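Gunar Planner: Frequently Asked Questions

Home / Docs / FAQ

Last updated 11 Apr 2023

What does Gunar do?

Gunar takes a task list and a model of the workspace and produces joint paths for a single arm. It checks those paths against everything in the model before any of them run. It does not drive the motors. That is the job of the controller, and we ship a bridge for Travimico controllers.

Do I need a camera?

No. You can measure your bench by hand and type the numbers into the scene file. If you do have a depth camera, the Kauppinen perception package can fill in most of the scene file for you. Clear objects are the exception. See the next question.

Why does the planner ignore my glassware?

Because the depth camera doesn't return good points on clear glass or acrylic. The points it does return often belong to the wall behind. If an object is missing from the point cloud, the planner treats that space as free.

There are two ways to deal with this. You can add the object to the scene file as a fixed shape, which is what we suggest for racks, stands and anything else that stays put. Or you can turn on the clear object detector, which works from the color image and places a cylinder or box where it finds a match. The detector needs a size for each kind of object you want found. It will not guess one.

On a bench like the one below, the pipette stand and the tube rack go in as fixed shapes, and the beaker and the upright test tube by the gripper fingers are left to the detector.

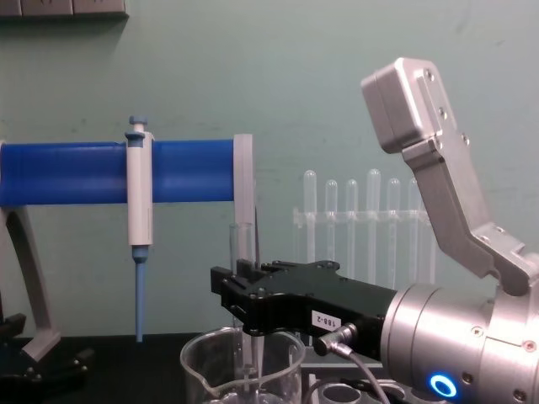 Youssra Fawzy wrote in to say that fixed shapes alone were enough for her until people started sliding the racks over to wipe the bench. Her advice is to run the scene check at the start of every shift and to stop the job if any fixed shape has moved by more than 3 mm. We have since made that the default limit.

How much clearance should I set?

The default padding is 50 mm while the arm is traveling and 3 mm once it enters an approach zone. Tall, thin items such as stirring rods and pipettes should get their own shape. Please don't cover them by raising the padding for the whole bench, or the planner will start to report that there is no path.

Does the planner know about the gripper cable?

Only if you tell it. Add a cable entry under the tool section with a length and an attachment point. The planner then keeps a swept volume around it and limits wrist turns so the cable does not wrap. If you leave the entry out, the wrist may use its full range.

I get "no valid grasp" on a tube that is clearly in reach. What is wrong?

Most often the tube is too close to something else and the open fingers would touch it. Open the grasp viewer and look at the rejected poses. If they are all marked in red at the fingertips, lower the finger opening in the tool file. If they are marked at the wrist, try a different approach angle.

How long does planning take?

On our test machine a normal pick takes 40 ms. The worst case in our test set took 980 ms, with the arm reaching behind a rack. You can set a time limit per step.

Can I replan while the arm is moving?

Not in the current release. The arm finishes the segment it is on, stops, and then replans.

Where do I report a bug?

Use the tracker on the Govau site. Attach the scene file, the tool file and the log. Rachid Helmy handles planner bugs, and questions about the bridge go to the general queue.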